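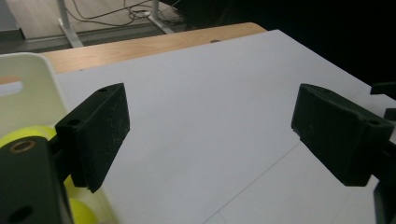

Landen wrote: No machine is ready for pickup chores yet. Five years of demos and they still need a person standing by. Sorting parts on a conveyor is a solved job. A family room isn't.

Benavden
Reply to Landen
Depends on the chore. My shop unit handles bin returns at 100 cycles a shift with one or two faults. Fixed lighting, fixed bin height.

Cantero
Reply to Benavden
So a conveyor with extra steps.

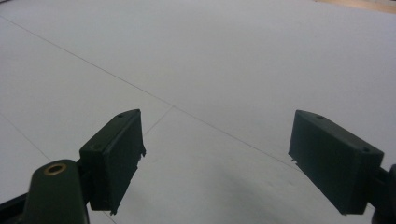
Hultine
Grip force is the easy half. Finding the floor height is where my builds lose time. Plain pale flooring gives a depth sensor very little to work with, and thin dark seams between panels may be the only edges it gets. I ended up adding a contact switch at the wrist.

Landen
Reply to Hultine
A contact switch won't tell it what to pick up.

Hultine
Reply to Landen
Never said it would. Separate problem.

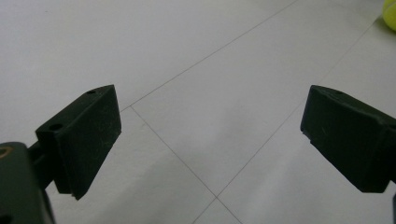
Jaws open, tennis ball at top right.

Cantero
Balls are the friendly case. Same shape from every side. Try a sock.

Benavden
Socks: 8 misses in one afternoon, then I quit. Still keeping it on bins.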